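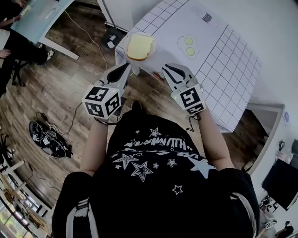
I've had the Bimetti toaster since December and I'm still a little in love with it! It has 2 slots, wide ones, so my fat homemade slices go in without a fight (my old Ernodia used to chew them up). Setting four is my sweet spot, golden with a soft middle. The crumb tray sticks, though, and the beep could wake the whole street.
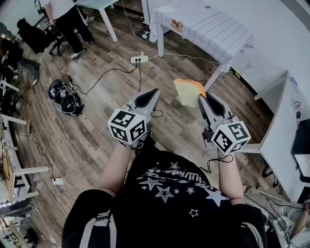 My sister says the bagel button does nothing at all, and she's had hers longer. I do use it, mostly for English muffins.

The cord is short, so measure your counter first.

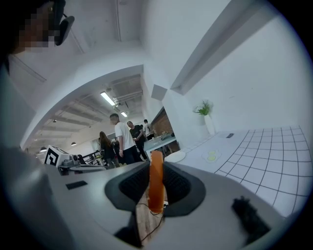 Cleaning is just a damp cloth, and I'd buy it again.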